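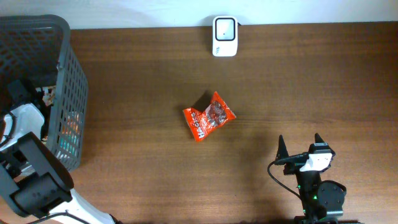 Pellen to Change Snack Wrapper Collection in December

The town of Pellen will move snack wrappers and other flexible plastic film out of household trash and into a separate collection starting in December. The change applies to single-family homes and to apartment buildings with nine or more units. Smaller buildings will be added at a later stage.

Under the revised schedule, film will be picked up every second week, on the same day as paper. Residents are to place it in a clear bag tied at the top. Bags heavier than the posted limit will be left at the curb with a tag.

A trial on 257 addresses ended last month. According to the public works office, 43 of those addresses set out film mixed with food waste at least once. Modupe Okafor, who supervised the trial, said most of the rejected material was wrappers with product still inside.
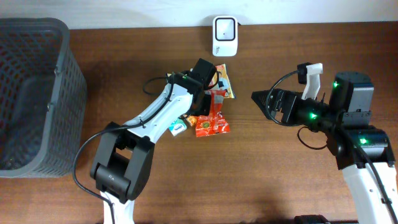

Do wrappers have to be washed before they go in the bag?

Empty them and shake out the crumbs. Rinsing is required only for film that held meat, dairy or sauce.

Sorting will be handled by Retora at its existing plant on Osagie Road, under a contract that covers 110 tons in the first year. Metal-lined film will be baled separately from clear film. Material that cannot be baled will go to the landfill as before.

Adaeze Ogbonna of the public works office said printed schedules will be mailed with the next water bill. Clear bags can be picked up at the town hall front desk until 4 p.m. Households already registered for the trial keep their current pickup day.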